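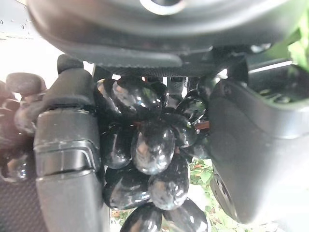 Drone em cima do quintal - o que vocês fariam?

marta_do_canto
Pessoal, ontem estava eu de chinelo estendendo roupa e me aparece um drone zumbindo em cima do varal. Ficou parado ali uns bons minutos e depois foi embora para os lados da igreja. Moro em Pendeo há 20 anos e nunca tinha passado por isso! Alguém sabe de quem é?

tonho.vale
Aqui na rua também passou, e 2 vezes no mesmo dia. O cachorro da minha sogra quase teve um treco. Acho que é da imobiliária Palora, estão vendendo aquele terreno de 2240 metros atrás do posto.

Gil_R
Gente, é só um drone. Deve estar filmando telhado para anúncio, ninguém quer saber da sua roupa não.

marta_do_canto
Gil, com todo respeito, você mora em apartamento. Eu fico no quintal do jeito que eu quero e não gosto de ter câmera em cima.

hidayah.w
Oi, Hidayah Wijaya, da rua de baixo. Eu voo por hobby desde maio e confesso que achei chato isso. Quando vou filmar perto de casa eu bato na porta dos vizinhos antes, custa nada. Se for a Palora, liga lá e pergunta, eles atenderam super bem quando reclamei da placa.

tonho.vale
Minha sogra quer derrubar com a mangueira kkkk

Gil_R
Aí quem paga o prejuízo é ela. Um desses passa fácil de 1000 reais.

hidayah.w
Por favor não derrubem! Pode cair na cabeça de alguém. Anota o horário, filma com o celular e conversa com o dono.

marta_do_canto
Atualizando: liguei na Palora e a moça jurou que não é deles, que só vão fotografar o terreno no dia 17 de agosto. Então continuo sem saber. Se alguém vir o piloto, me chama no privado.

zeca_bollov
Tinha um rapaz com um controle na mão perto da padaria hoje cedo - boné verde, mochila. Não conheço.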